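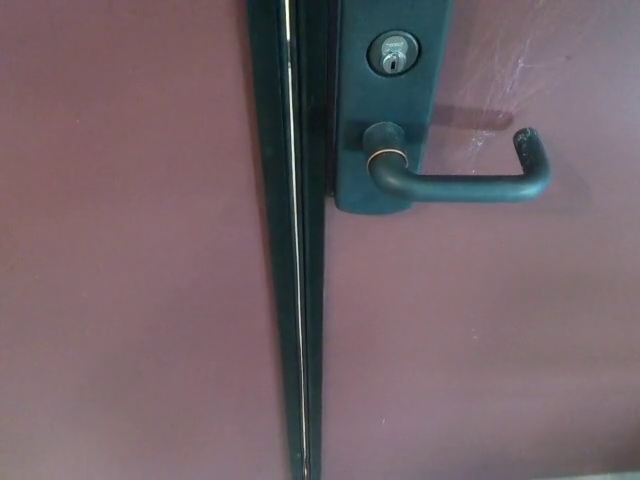
Hulemholm, November

Started swimming lengths again this month after a long gap. A few notes for anyone thinking of doing the same.

First session I managed 22 lengths with a rest after every two. Breaststroke only. My front crawl falls apart once I'm out of breath.

Anjana Kumarasinghe, who coaches the early lane, told me to slow down and breathe out fully under the water. I'd been holding my breath without noticing. Big difference by the second week.
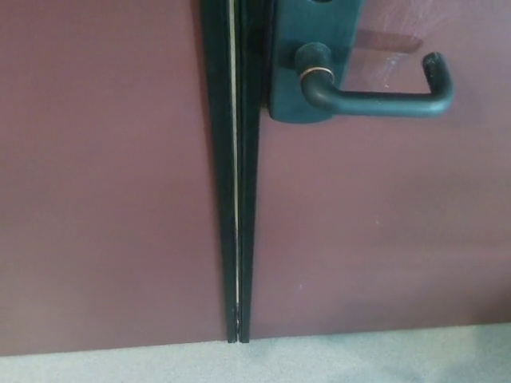
I've also stopped counting every length. I swim for 21 minutes, get out, and write down how it felt. The numbers were making me rush.

Best swim so far was 900 metres, with three short stops. Shoulders were sore the next day – mostly the left one. I did some easy stretches with a band and left the pool alone until it settled.

Food: half a banana on the way there, eggs on toast at home. A full breakfast beforehand sits badly.

Kit is one pair of goggles and an old costume. I tried a pull buoy and my lower back didn't like it.

Elspeth Haldane asked if it's helped my running. Too early to say. My knees are glad of the change though.

Next thing is learning to breathe on both sides. Will post how that goes.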